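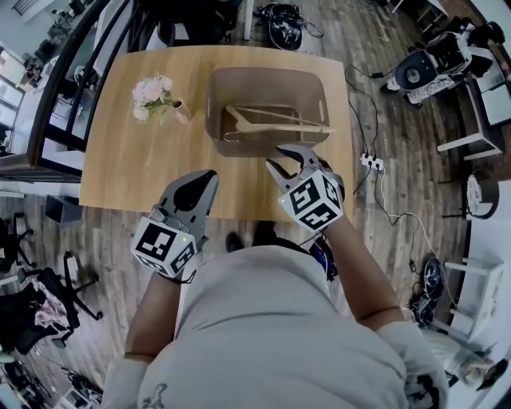 Tips > Around the House > Books and Paper

Search tips... Go

Kitchen Laundry Workshop Books and Paper Garage

Keeping paperback novels in good shape

Romance readers go through a lot of paperbacks, and mass-market books were never made to last. The glue dries out, the pages go brown and the spines crack. Most of it can be slowed down with things you already have in the house.

Breaking in a new one
Stand the book on its spine and let the front cover fall open, then the back. Press down a few pages at a time from each side, working toward the middle. A thick holiday anthology needs this more than a short novel does. Don't bend the covers all the way around to meet each other, however good the chapter is.

Price stickers
Warm the sticker with a hair dryer on low for a few seconds and peel from one corner, slowly. If glue stays behind on a glossy cover, rub it with a clean white eraser. Skip the cooking oil. It works on jars but it soaks into the edge of the cover and leaves a gray patch.

Musty smell
Put the book in a lidded tub with an open dish of baking soda next to it. Fan the pages first. Leave it for 7 days, shake it out, and repeat if needed. Mariann Magyar wrote in to say that crumpled newspaper in the tub does the same job, but I found it left a smell of its own.

Loose pages
Use white PVA glue, the bendable kind sold for bookbinding. Run a thin line down the inner edge with a toothpick, slide the page in until it lines up with the rest, and close the book under something heavy overnight. Wax paper on both sides of the repair keeps the neighbors from sticking. Clear tape turns yellow, so leave it in the drawer.

Bath readers
A book that has gone in the water should be stood on end with the pages fanned, in front of a fan with no heat. When it is barely damp, lay it flat under a weight. It will still be wavy — fine for rereading, not for lending.

Storing a long series
Shelve upright and snug, but loose enough that you can pull one out by its sides. Boxed books go spine down or flat. Keep them out of the attic. I lost most of a 47-book cowboy series to one summer up there.

Seasonal books
Christmas romances can go away with the decorations if the closet is dry. Write the titles on a card and tape it to the lid. I get mine out in October.

More in Books and Paper Next tip Back to top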